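Chapter 4
What a Floor Area Figure Can and Cannot Tell You

Before you read on, find a listing for any house or apartment and look for the number that gives its size. There will be one. It will be printed as if somebody had weighed the place on a scale. This chapter is about where such numbers come from, and why you should be slow to believe them.

Start with a small case. A two-bedroom apartment in the town of Drolen was put up for sale with a stated floor area of 800 square feet. The buyer's surveyor measured it and reported 723. The seller was annoyed, the buyer was more annoyed, and each of them supposed that the other side had made a mistake or told a lie. Neither had. The seller's number came from the builder's plans, which measured to the outside of the outer walls. The surveyor measured from the inside face of those walls and left out a closet with a low sloping ceiling. Both used a tape correctly. Both could point to a written rule.

The difference is 77 square feet, the size of a small bedroom. Most people who hear the story ask which number was right. I would ask you to put that question aside for now, as it assumes the thing we are supposed to be testing: that there is one true area and the only trouble is getting at it.
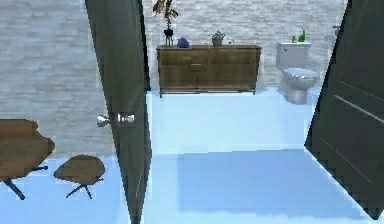
Consider what has to be decided before anyone can measure a room at all. Does the space taken up by an inside wall count? Under some rules it does, and under others it does not. Does a doorway belong to the room on one side, the room on the other, both, or neither? What about the floor under a kitchen cabinet, where you cannot stand? What about a stairwell, which has no floor at the upper level but is often counted there anyway? None of these is a question about the building. They are questions about the rule, and two careful people who start with different rules will end with different answers every time.

4.1 Gross, net, and "usable"

Three terms turn up again and again, and students tend to treat them as if they had fixed meanings.

Gross area is the most generous. It usually includes everything inside the outer face of the outer walls.

Net area is smaller. It usually leaves out the walls themselves and sometimes the shared halls.

Usable area is whatever the person using the phrase wants it to be. I am only partly joking. The Brirard handbook, long used by appraisers in three counties, gives one definition of usable area in its second chapter and a slightly different one in its appendix. As far as I can tell the two have sat side by side through several printings without causing anybody to lose sleep.

You may be told that the trade has settled these matters and that the words now mean the same thing everywhere. Check. Ask for the rule in writing, and ask for its date. A definition that changed last May is of little use if the plans in front of you were drawn ten years earlier.

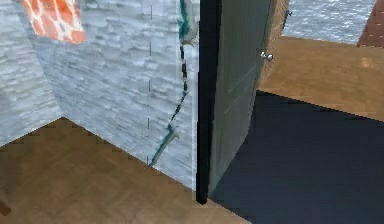
Tetberg, writing in a trade newsletter, thinks this is making a meal of it. A buyer walks through the place, sees whether the couch will fit, and decides; the printed area is only there to sort the listings, and a few percent either way has never stopped a sale.

There is something in this. People do buy rooms and not numbers. But the same number is then used to set a price per square foot, to work out a share of the building's heating bill, and in many places to figure the property tax. Nobody walks through the place with a couch for any of those. At a charge of 30 dollars a square foot, the gap in the Drolen case comes to 2,310 dollars, and it would be odd to tell the person paying it that the figure was only meant for sorting.

4.2 The trouble with small rooms

Errors and differences of rule do not spread evenly over a home. They pile up in the small rooms. Take a square bathroom measured at 57 square feet. Its sides are a little over seven and a half feet. Move each wall by two inches, one inch for tile and backing and one for a tape that was not quite level, and the area drops by more than four square feet if all the walls move inward. That is a change of over eight percent. Do the same thing to a large living room and the change looks like nothing.

Then come the corners that are not square, the pipe box behind the toilet, and the ledge that one surveyor counts and another does not. 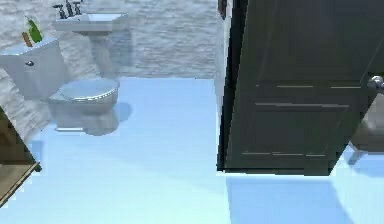 Laser meters have ended all that, according to Castaño: the device reads to a sixteenth of an inch, it does not sag like a tape, and the argument over small rooms belongs in a history book.

I doubt it. A laser meter gives a very good reading of the distance between two points. It has no opinion on which two points you ought to have picked. Aim it at the baseboard and you get one length, aim it at the wall above and you get another, and both will be shown with the same confidence on the same little screen. A finer instrument gives you more decimal places, and more decimal places make people stop asking questions. In this subject I count that as a cost.

4.3 How to read this chapter

The sections that follow take up four common measuring rules, one at a time, and apply each of them to the same floor plan. Work the areas by hand before you look at the tables. Write down every choice you had to make that the rule did not make for you, including the ones that seem too small to bother with. If your list is short, go back over the plan - stairs and sloping ceilings first - and look again.

Keep the list. You will need it for Section 4.7, where the plan is measured a fifth time with no stated rule at all, in the manner of most listings.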